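J'avais rendez-vous avec Oskari Valtonen à 8 heures, au pied d'un échafaudage, et j'étais évidemment en retard (merci le brouillard de février). Lui était déjà là-haut, à cheval sur le faîtage, en train de gratter un vieux solin. « Montez si vous voulez, mais gardez les mains libres ! » J'ai préféré attendre en bas avec le café.

Oskari répare des façades et des souches de cheminée à Giswood depuis qu'il a quitté l'atelier de son oncle. Son dada, c'est l'enduit à la chaux. « Les gens m'appellent pour une fissure, et moi je tape sur le mur et j'écoute. Si ça sonne creux, la fissure, on en reparlera plus tard. » Je lui demande s'il lui arrive de refuser un chantier. Il rigole. « En plein gel, toujours ! Un enduit qui gèle la première nuit, vous le ramassez à la pelle au printemps. »

Côté budget, il ne tourne pas autour du pot : pour la maison que nous avons visitée, un pignon de 68 mètres carrés, il a compté 3000 euros rien que pour l'échafaudage. J'ai avalé mon café de travers. « Le client aussi », me dit-il.

Sa collègue Yu-na Heo nous a rejoints avec les échantillons de teinte, de petites plaquettes sable et ocre qu'elle pose contre le mur le matin, puis de nouveau en fin d'après-midi. « Sur un nuancier, tout le monde veut du blanc. Au soleil, ils reviennent vers moi en plissant les yeux. »

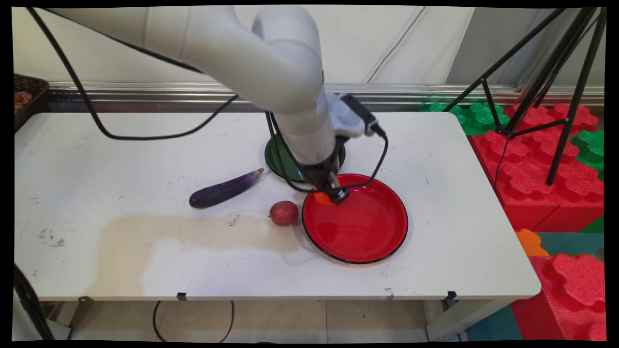 Je voulais aussi savoir ce qu'elle pensait des peintures étanches, celles qu'on voit partout en promotion. Gros soupir. « Sur un mur ancien en pierre, je n'en mets pas. L'humidité reste dedans et ça cloque. » Elle a passé l'automne à en décaper une du côté de Brarkholm, et elle en parle encore avec une certaine rancune !

Avant de partir, j'ai tapé sur le pignon, moi aussi. Ça sonnait creux sous la fenêtre de gauche. Oskari avait déjà tracé une croix à la craie juste à côté.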